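October, late afternoon
Posted by Pierina Sanna

Sourdough rye, batch three for the Worbridge bake sale, and this is the one! I fed the Damine starter at breakfast and it had doubled by lunch, so I went ahead with 200 g of it instead of waiting for the evening. The kitchen was at 70 degrees all day, which suits it far better than the chilly corner I used last time.

Flour is the Costa dark rye with a little white bread flour mixed in. I held back some of the water and then gave in and added nearly all of it – the dough drank it up and was still easy to scrape off the spoon. Caraway went in toasted, and the smell was wonderful. 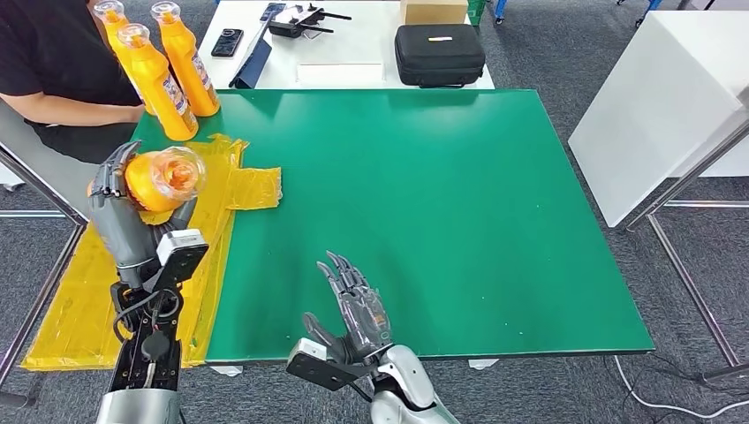 Second rise went faster than I'd planned. Small cracks were showing on top well before I had the oven hot, so next time the oven goes on as soon as the tins are filled. Loaf two sat longer and spread a bit at the shoulders. Still a lovely crust, just flatter.

Weights after cooling: the small test roll came out at 181 g, down 17 from the raw dough. I want the same figures for the full loaves before anyone cuts into them!

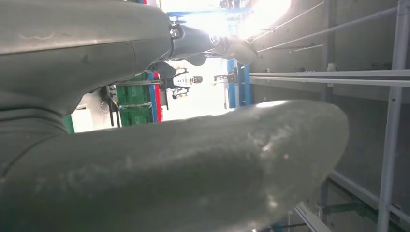
Crumb on the roll is tight but tender, with a real tang that the Velby starter never gave me. Must try it with molasses – maybe a spoonful, dissolved in the warm water. Leave the big loaves wrapped overnight, please, even if they smell ready. Need more caraway and a new scraper.

Questions to Pierina Sanna | © Worbridge Baking Notebook | Back to top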